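Projects > Student Reports > Materials and Interiors
Oct 20, 2022
By Gaëtan Sabatier

Choosing a Wall Color for the Tandby Reading Room

This report presents the results of a study of paint colors for the reading room at Tandby. The work began in April and compared 4 interior paints under daylight and under the existing ceiling lamps, which were fitted with bulbs of 3,000 kelvin.

Test boards were painted with two coats each and left to dry overnight. Students using the room were then asked to complete a short form on comfort and glare. A total of 111 forms were returned.
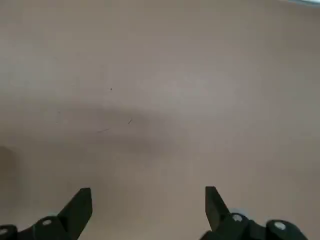

Responses favored the warmer neutrals. White was judged too bright for long periods of reading, particularly at the desks near the south windows. The gray sample was well liked in the morning but was described as dull once the lamps were on – a result the project team had not expected.

Cost was considered separately. The budget was set at 1,000 euros, including primer and brushes, and all of the paints could be purchased within it. Matte finishes were harder to clean than satin in the rubbing test, so the team recommends satin for the lower part of the walls. A second round of forms will be handed out after the room is repainted.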